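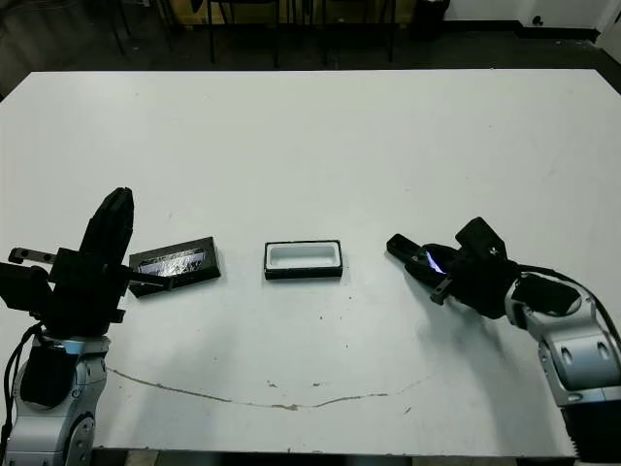 Aileen Dalisay wrote back after reading my first draft that the open day section should start with the box routine, as visitors always drift over to it before they look at anything else. Fair enough, so I moved it up!

4. Running the box demo for visitors

I've done this one at Bulbridge and again at the Tinero open day, and it holds up well with a crowd - as long as you get set up before the doors open.

4.1 Put the lid and the tray on the white table with a gap between them. Keep both where the two arms can reach them.

4.2 Check the cables on both arms. I run a finger along each one with the power off.

4.3 Switch on, load the Girno program and pick routine 9. Set the speed to 400 for the first run. It'll go up to 4000, but please don't go there with people standing close.

4.4 Let both arms go to their start pose before you begin talking. Folks ask great questions and you will forget to press Start (I have, twice).
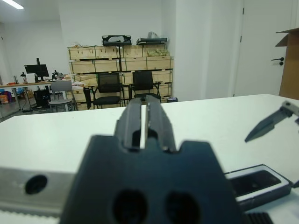 4.5 Press Start and keep one hand near the stop button the whole time.

Caution: No hands over the table while the arms are powered, yours included. If a part slides away, stop the program first and then go get it.

Note: If a gripper misses the lid, go to Reset and run step 4.4 again. Still missing? Redo the table calibration on page 11.

4.6 When the group moves on, park both arms and log the run in the Breathnach sheet - Eamon Ó Flaithearta has the login.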